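How I Get Linen Napkins Soft (and Keep Them That Way)

I own far too many linen napkins. It started with a stack from a flea market in August, a big floppy pile tied up with string, and by the time I got home I was already planning dinners around them. They looked gorgeous. They felt like cereal boxes.

So I spent a good while working out how to get them soft without wrecking them, and I've now done it often enough that friends hand me their own stiff linens at the door like I run a shop. What follows is my whole routine. It's slow, but most of it is waiting, and you can watch TV while it happens!

What you'll need

A big bowl or a clean sink
Washing soda (baking soda works too, you just need more patience)
A mild liquid detergent with no softener in it
White vinegar
A couple of wool dryer balls, or a clothesline
An iron, if you like ironing. I go back and forth on this.

Step 1: Look them over first

Before anything touches water, shake each napkin out and hold it up to a window. You're looking for thin spots, loose hems and old stains. Anything with a loose hem gets a few stitches now, because a washing machine will turn a tiny gap into a big one and you'll be annoyed with yourself. I once lost the whole edge of a napkin my aunt gave me, and I still think about it.

Stains get a dab of detergent and a gentle rub with your thumb. Old yellow fold lines usually come out in the soak, so don't fuss over them yet.

Step 2: The long soak

Fill your bowl with warm water and stir in 3 tablespoons of washing soda until it stops feeling gritty at the bottom. Push the napkins under. They'll try to float, so I put a dinner plate on top to hold them down.

Now leave them alone overnight. In the morning the water might be the color of weak tea, and that's a good sign! A lot of the stiffness in linen is just sizing or starch, and it has to come out before anything else you do will help. If the water looks really murky, dump it and soak again in plain warm water for a couple of hours. My flea market stack needed that second round. Khadija Gaber, who got me into old linens in the first place, does two soaks no matter what, and her napkins are softer than mine, so make of that what you will.

Step 3: Wash warm, rinse twice

Put them in the machine on a gentle cycle with warm water and about half the detergent you'd normally use. Too much soap is the thing most of us get wrong. It doesn't rinse out all the way and it dries into the fibers, and then you're back to cereal boxes.

Pour half a cup of white vinegar into the rinse compartment and turn on the extra rinse if your machine has one. The smell goes away as they dry, I promise. Skip fabric softener completely. It coats the cloth, and a coated napkin just pushes spaghetti sauce around your chin.

Step 4: Dry them most of the way

If you're using a dryer, go low, toss in the wool balls, and pull the napkins out while they still feel a bit cool and damp. Bone-dry linen gets creases in it that you'll be fighting for the rest of the day.

If you're using a line, snap each one hard before you hang it. I mean really crack it, like a towel in a locker room. Then do it again when you take it down. All that snapping loosens things up, and it's also a pretty great way to end a workday.

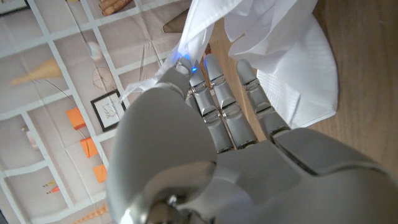 Step 5: Work the cloth by hand

Linen softens by being bent, over and over, and your hands can speed that up. Take a barely damp napkin and scrunch it into a ball, squeeze, let go, turn it and scrunch again. Then roll it between your palms and rub one half against the other. I do this on the kitchen table while dinner's in the oven. When you're done, drop it and let it fall however it wants, like that crumpled white cloth on the light brown wood, and press a fingertip into one of the folds. A stiff napkin will stand up in sharp little peaks and push back at you. A soft one slumps. If yours is still standing at attention, give it another couple of minutes, or just let the next wash take care of it.

Do be gentle with anything old. Solomiia Ivanyshyn gave me a set that had been in a drawer since before I was born, and I only squeezed those, no rubbing at all. Embroidery gets left alone too — rubbing makes the threads go fuzzy.

Step 6: To iron or not to iron

Ironing makes linen look crisp and lovely, but it also flattens it and takes away a little of that slouchy feel. For everyday dinners I smooth the napkins flat with my hands, fold them, and stack a heavy cookbook on top for an hour. Good enough for soup!

For company, I iron on the wrong side while they're still damp, with steam, and I keep the iron moving. Then I flip them and give the front one quick pass. No starch, please. You just spent all night getting it out.

How long does this take?

You'll feel a difference after the first round. The really buttery feel shows up later, after lots of regular use and regular washing. I kept a tally on the fridge for one set and they hit their sweet spot at wash number 13. Yours might get there sooner or take longer, depending on how thick the weave is.

A few other things I've picked up

Wash napkins with other light, smooth things. Jeans and zippers are rough on them, and bath towels leave lint all over.

Don't store them in plastic. Mine live in a basket in the dining room with a cotton pillowcase over the top.

Refold along different lines now and then. Linen can crack along a crease if it's folded the same way for years.

Salt and cold water for red wine, right away, before you finish the story you were telling. Grease gets dish soap and can wait until morning.

Cotton napkins can go through this same routine, but cut the soak down to 2 hours. They don't need the full night.

I usually start a batch on Sunday evening, and they're folded by Monday's dinner. Next up I'm trying this on an old tablecloth, which won't fit in any bowl I own, so it's going in the bathtub.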